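Speaker notes: pricing a small café menu
Venla Laitinen, June, Grunum session, slot 2

Slide 1. Cost per serving first, margin second.
Slide 2. Leave this one up during the introduction. 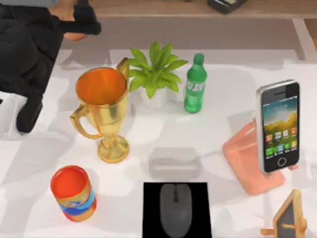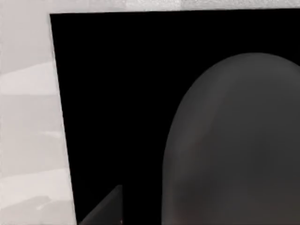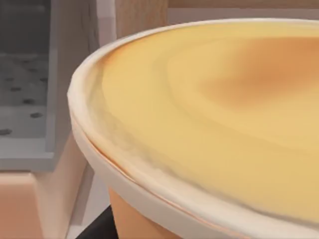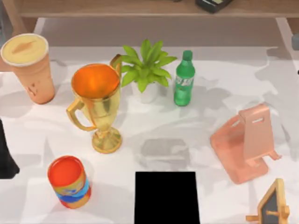

How often should a menu be re-costed?
Every 16 weeks, and again whenever a supplier changes a price list.

Slide 3. Worked case: Firker, 168 covers a day. Milk waste was left out of the sheet — correct this aloud. Give prices per 100 servings.

Slide 4. Fixed costs. Rent stays out of the serving cost. Ramiro Arrieta takes questions on VAT.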